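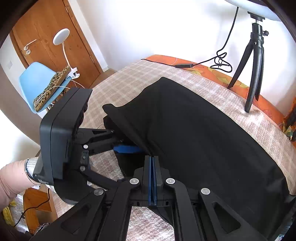

It just kept squeezing after I'd let go, one operator in Trundton told Hosside News, and I had to pull the sheet out with my other hand. Same complaint from several others on the fabric-folding job there. Harkov has now told everyone using its Mallet hand-held grippers to stop work until the units have been checked.

The stop notice went out at 2 in the afternoon. It covers 92 pairs, all in Trundton, all out with people working from home. Bedsheets, shirts, dark cloth on a made bed, that kind of thing. One gripper in each hand, fold, smooth, next one. The recordings are used to train robots to do the folding on their own.

The fault is in the jaws. They're supposed to open when the trigger is released. On the bad units they stay shut, or open late, and two operators reported pinched fingers after reaching in to free the cloth. Neither needed treatment, Harkov said. No word on whether anyone else got pinched and didnt report it.

Company says it is looking at the return spring, and at lint. Lint gets in by the pivots, the spring can't push the arms back, fingers stay closed. Thicker material makes it worse, according to the notice, and so does bunching up a fold between the pads and pulling hard. It has not said how many units are affected. It has not said when it first heard about it either. Operators say December. Harkov says it is "going through the messages."

What people have been told to do for now:

Take the grippers off before touching the jaws. Don't reach between the fingers, even if they look open. If cloth is stuck, put the whole thing down on the bed and lift the cloth away from the side. No oil, no spray. Don't open the housing. Bag the lint if you can, they want to see it.

A replacement spring is being tested. Checks are by drop-off at the Harkov counter in Trundton, about 90 minutes a pair, and people are being asked to bring both grippers even if only one sticks. Anyone who can't get there will be sent a box.

Pay is the other question. Operators get paid by the finished session and a session is 60 folds. Some had part-done sessions when the notice came. Harkov first said those would not count, then changed that later in the afternoon, and now says part sessions will be paid by the fold. Nothing yet on pay for the days people are sitting waiting on a spring. Several operators told us they'd already had sessions thrown out becuase the jaws opened late and the fold came apart, and they want those looked at again too. Harkov says send in the session numbers.

The recordings made with sticking jaws may also be pulled. A late release looks like a long hold, and that's what the robot would learn. The company would not say how far back it will go.

Work stays stopped for the moment. Update expected once the first checks are done, we'll add it to this page.

Search Hosside News Go
Shares 60 Comments 2

Recent
Trundton bus depot doors stuck again
Warehouse carts stop dead in Hosside after update
Sorting arm back on at Trundton recycling plant
Home workers ask for paid breakdown time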